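设备采购碰头会记录（第二次）

时间：2020年7月8日，下午
地点：Lultby 包装间，后半段挪到了试机台边上
到会：Gualtiero Cirillo（生产）、Gaetano Fiore（采购和账目）、仓库的小秦、手工线的罗姐、夜班的阿岳，还有我，做记录
没到：设计那边没来人，上午发了条消息，内容放在第六项

先说一声，上次的记录有人嫌太短，看完不知道为什么这么定，所以这回我往长了写，大家说过的话能记的都记了。有写错的地方直接在共享文件夹里改，改完在旁边留个名字就行，别另存一份，上次存出来三份，我对了一个晚上！

一、上次留下来的事

上次一共留了四件。

第一件，Gaetano 去要 Brostus 的正式报价。要到了，是盖了章的那种，有效期到下个月底。他说跟电话里讲的差不多，只是安装费单列出来了，原来我们都以为是含在里面的。这一条后面细讲。

第二件，罗姐把手工线上哪些活最耽误人列个单子。列了，手写的，一张半纸，我拍了放进文件夹，字挺清楚。排第一的是礼品卡套装里往红封套上贴封口贴、再转到叠卡那一边的活，排第二的是折内衬，排第三的是往箱子里码成品。罗姐补了一句：折内衬大家其实不讨厌，坐着就能干，还能聊天，真正叫人腰疼的是转来转去那一段。

第三件，小秦量台子。量过了，靠墙那张台面深53厘米，长度够用，就是左边那根管子碍事，机械臂底座要往右让。他画了张图，比例不太对，不过数字是对的，以数字为准。

第四件是我的，去问房东楼板能不能打膨胀螺栓。我忘了。会上当场认了，这周补。

二、到底买什么

这一项聊得最久，快占了一半时间。

Gualtiero 先讲了他的想法。他的意思是别一上来就想着整条线，Dimier 这个项目（就是今年冬天那批节庆礼品卡套装）里挑一道最稳的工序，一台小臂，一个两指夹爪，一台机器一个工位，跑顺了再说。他之前在别的厂看过人家一口气上三台，最后两台落灰，这个故事他讲第三遍了，我就不重复记了。

Gaetano 问，那为什么不直接租？冬天就忙那一阵，过了一月活就少下来，机器站在那里也是占地方。

这个问题问得好，大家算了一下。试机的那套是按天租的，一天131欧，运费另算。要是忙季租三个月，扣掉休息日，租金都快赶上买夹爪再买半条臂了，而且租来的机器不让我们改夹具，手指上贴块胶皮都要先写邮件问。阿岳说光这一条就受不了，夜班碰上问题，半夜两点给谁写邮件去？

所以方向上大家倒是一致的：买，先买一套，租的那套留着试完为止。

臂的选择上有两家。Brostus 的小臂，还有 Pagano 的同级别型号。Pagano 那家主要是做夹爪的，臂也卖，价钱便宜一截，可是Gaetano 打了两回电话，对方都说臂的备件要从总仓调，调多久不肯给准话。Brostus 的备件能给书面的到货时间。罗姐说她不懂臂，但她懂什么叫“不肯给准话”，去年那台封箱机就是这样，停了快一个月，全靠手。大家都想起来了，屋里安静了一小会儿。

最后的意见：臂买 Brostus，夹爪买 Pagano。两家的接口能不能对上，Gualtiero 去要转接法兰的图纸，拿到图再下单，图没到之前谁都不要付定金（说的就是你 Gaetano，他自己也笑了）。

三、钱

预算上限还是三万欧，没变。Gaetano 把各项念了一遍，我照抄：

Brostus 小臂，含控制器：21000
Pagano 两指夹爪本体：4800
备用手指，四对，每对300：1200
安装和两天培训：1500
台边防护板：900

加起来29400，剩600。

小秦马上说600根本不够应付意外的，转接法兰还没算进去呢。确实没算。Gualtiero 估计法兰不会超过剩下的这点钱，但他也说了，估计是估计，要等图纸和报价。

备用手指要不要四对，争了一下。Gaetano 想先买两对，省下600，这样手里就有一千二可以机动。阿岳不同意，他说手指是最容易磕坏的东西，他夜里一个人看着机器，坏了没得换就只能停。罗姐也站阿岳这边。Gaetano 说那折中，三对。然后Gualtiero 问了一句，手指我们自己能不能做？尖头那段如果只是夹纸，受力不大，自己打印个套子套上去行不行？

没人答得上来。先按三对写进预算，省出来的300并到机动里，机动就是900。打印指套的事算个试验，不花正式预算，用小秦那边剩下的料。

还有一条是Gaetano 要求单独记一笔的：安装费1500里面包的是Brostus 的人来装臂，不包夹爪。夹爪要自己装。Gualtiero 说没问题，他来，四颗螺丝的事。我把“四颗螺丝的事”原话记在这里，将来好对账。

分期的问题也提了。Brostus 可以分两次付，第一次下单付一半，第二次验收后付。Pagano 要一次付清。Gaetano 倾向于把Pagano 的那笔放到下个季度头上，这样账面好看一点。我问会不会耽误，他说只要下个月中旬前下单就不耽误，货期是四周。我把这句也记下来了。

培训那两天谁去，讲了一会儿。Gualtiero 肯定要去。第二个名额给阿岳，夜班总得有一个人会急停以外的操作。罗姐说她也想听，不占名额，站后面听听行不行。Gaetano 说培训在我们自己这里做，站多少人Brostus 应该管不着，他去问一句。

四、放在哪、怎么供电

小秦的图铺在桌上看的。台面53厘米深，臂的底座放在靠右三分之一的位置，料从左边进，成品往右边出。原先放热缩机的那个角要腾出来，热缩机挪到门边，门边的那辆手推车再挪，挪到哪还没想好，反正不能再停在消防栓前面了，上次检查已经说过一回。

电的话，普通插座就能带，但是不要跟热缩机走同一路。热缩机一启动，那一路上的灯都会暗一下，大家都见过。小秦说墙上还有一个没用的插座，要找电工看看是不是单独一路。电工来一趟的钱从日常维修里出，不走设备预算，Gaetano 点头了。

气就不用了，夹爪是电动的。这一条阿岳最高兴，他烦死那台空压机的声音了。

地面打孔的问题，又绕回到我忘了问房东那件事。如果不让打孔，备选是做一块厚底板，台子和臂都固定在板上，板自己够重就不会走。Gualtiero 说底板也行，搬家还能带走呢，他甚至更喜欢底板。那我还是去问，问完再定。

防护板这边，罗姐提了一个要求，板子不要全挡死，要留一个能伸手递料的口子，不然每次补料都要绕到后面。Gualtiero 说口子可以留，但是必须装开关，一开门臂就停。开关的价钱报价单里写的是含在防护板里的，Gaetano 再去确认一次，免得又像安装费那样冒出来一行。

五、试机情况

会开到这里大家就站起来，挪到试机台那边去看了。租来的那套已经在台子上跑了几天，用的就是Dimier 的样品料：红封套、叠好的卡片，封口用的是库房里翻出来的那批金色圆贴。

Gualtiero 先讲了现在的节拍。从取到放，一个封套42秒。罗姐说她闭着眼睛也比这个快。Gualtiero 承认，现在是故意跑慢的，先看夹得准不准，速度后面再往上提。Gaetano 问能提到多少，Gualtiero 没给数字，说给了你们就会拿去写进预算里，等下周有了记录再说。我觉得挺公道的。

试下来大家讲了这么几个毛病：

封套有折边，折边那一侧比另一侧厚，手指合上去的时候两边受力不一样。纸面又有点滑，力小了抓不住，力大了怕留印子。阿岳说他试过把力调大一档，有两个封套上能看到压痕，灯底下很明显，送礼的东西这样可不行。

还有就是位置。手指如果落得太靠近金贴，就有可能蹭到贴纸的边，贴纸边是凸起来的一圈，刮一下就翘。罗姐建议把抓取点往下挪，离金贴和旁边的烫金字都远一点。烫金更怕刮，刮花了补都没法补，整个封套就废了。Gualtiero 说往下挪没问题，但是往下就更窄了，要重新示教。大家围着看了好一会儿，七嘴八舌的，我就记了个大概。

然后是相机。Gualtiero 想在正式那套里也留一个相机位，看封套摆歪了多少，再让臂去跟。小秦问那支架怎么办，Brostus 的选配支架不便宜。Gualtiero 说自己打一个就行，白色的料还有，形状方方正正就好，不用好看。阿岳提醒说红封套反光，靠光的那一半看着发橘，背光的那一半又很深，相机会不会认错？这个问题提得很细，Gualtiero 说他也注意到了，要在台边加一块挡光的板或者换一盏散一点的灯。灯的钱记在机动里。

背景也要换，现在台边东西太杂，卡片、纸、垫的板子都挤在一块儿，阿岳说人看着都乱。小秦说正式工位上卡片要有自己的料盒，靠一边立着放，不要就那么摞在那儿。料盒先用纸板糊一个试尺寸，尺寸定了再找人做。

红封套，手指一根在封套边上，一根压在金贴下面那块，贴纸边上印着烫金字：

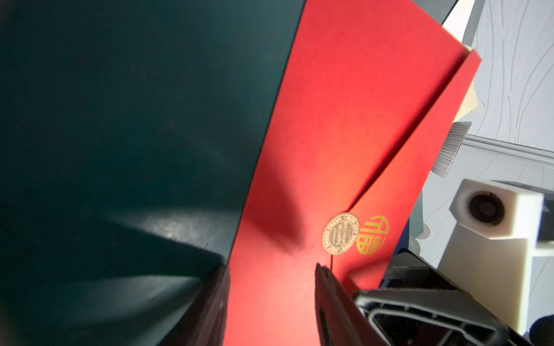

六、设计那边的消息

设计没来人，发来的消息我念了一遍，主要是两条。

头一条，现在试机用的金贴上印的是FRESH、BAKED那一类字样，是以前给烘焙客户剩下的料，正式的Dimier 套装不会用这个，会换成专门的封口贴，直径可能小一点。大家一听就急了，直径变了抓取点不就又要重来？Gualtiero 说影响不大，他的抓取点反正是要避开贴纸的，贴纸小了更好避。不过他要求设计在打样之前把尺寸发过来，不要等印完了再讲。我回头跟设计说。

第二条，封套的红纸会不会换还没定，可能换一种更哑的。罗姐说哑的好，哑的不滑，手工贴也好贴。Gaetano 说哑的贵。两个人各自都有道理，这个不归我们定，我把两边的意见一起转给设计就完了。

我另外加一句自己的看法，纸要是真换了，夹力得拿新纸再试一遍，别拿旧纸的结果去签验收。Gualtiero 说同意，写进验收条件里。

七、验收条件

顺着上面那句话就讲到了验收。Brostus 的验收模板是他们自己写的，里面基本上就是“设备能动”。Gaetano 觉得太松，尾款压在验收上，条件写松了等于没压。

大家凑了几条，还要再润色：

用Dimier 的正式料，不用样品料，连续跑一个班次，中间因为臂的原因停机的次数要记下来。上限是几次，Gualtiero 下周给一个他认为合理的数。

封套表面不能有肉眼看得见的压痕，由罗姐看，在她自己工位那盏灯底下看。罗姐说那盏灯很毒的，什么都照得出来，供应商别后悔。

急停按下去要马上停，阿岳来按，日班夜班各按一次。

开防护板的口子要停，同上。

说明书要有中文的，或者至少操作那几页要有。Gaetano 说Brostus 答应了给操作页，Pagano 那边只有意大利文和英文，Gaetano 说意大利文的他可以翻，不收钱，请喝咖啡就行。

八、人的事

这一项本来不在议程上，是罗姐提的，我觉得应该记下来。

她问，机器来了，手工线上原来做转料的人干什么去？她不是反对，就是线上有人在问她，她总得有话回。Gualtiero 说人不减，冬天那批活反正是不够人的，转料的人调去做检验和装箱，往年这两头都得临时找人。Gaetano 也说今年设备这笔钱里没有动过人工的预算，他可以把那一页拿给线上的人看。罗姐说不用看那一页，看了也看不懂，你们俩哪天过来当面讲一下就行。两个人都答应了，时间他们自己约。

阿岳顺便问夜班看机器算不算加一份津贴。Gaetano 说先记下来，要跟上面商量。那就先记下来。

九、定下来的和要去做的

定下来的：

买一套，不租。臂用Brostus，夹爪用Pagano。
总额不超过三万，备用手指改成三对，机动900。
法兰图纸没到之前不付定金。
验收一律用正式料。

要去做的：

Gualtiero：要法兰图纸和报价；把抓取点往下挪，重新示教；下周带节拍记录来；给出停机次数的上限；打相机支架。
Gaetano：确认防护板的开关含不含在价里；问培训能不能旁听；把验收条件写成正式的一页，发给Brostus 之前先发给大家看；跟上面提夜班津贴。
小秦：找电工看插座；糊料盒；试着打一个指套；给手推车找个地方。
罗姐：挑一批带折边的封套，好的坏的各挑一些，给试机用，坏的在背面做个记号。
阿岳：把夜里试机调过的夹力都写到本子上，哪一档出了压痕也写清楚。
我：问房东打孔（这次真去问）；跟设计要新封口贴的尺寸，把纸的两种意见转过去；整理这份记录。

下次还是在包装间碰，时间等法兰图纸到了再约，我在群里喊。茶水这次是小秦出的，下次轮到Gaetano。

补记：散会以后Gaetano 又折回来跟我说，Brostus 报价里的那句“不含运费”他刚才没看见，在第二页最底下。运费多少他明天去问，问到之前机动那900先别当成真有900。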